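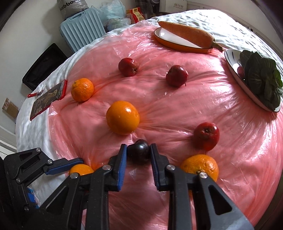

Home > Guides > Care > Contact

Filed under: Using Your Sondness Sheet

Sorting Fruit Indoors

A bed makes a lovely big sorting table when the kitchen is full, so do take your time and enjoy it!

1. Spread the plastic sheet over the duvet, and leave any wrinkles that won't smooth out – they help keep round fruit from rolling.
2. Lay out the oranges and apples with a little room between them, plums last of all.
3. Turn each piece over gently and look near the stem for soft spots.
4. Lift the plums off first, one at a time, then the apples and oranges.

Note: Wipe the sheet with a damp cloth and let it dry before folding.

Caution: Keep plastic sheeting away from babies and small children, and never sleep on it.

Print this page | E-mail this page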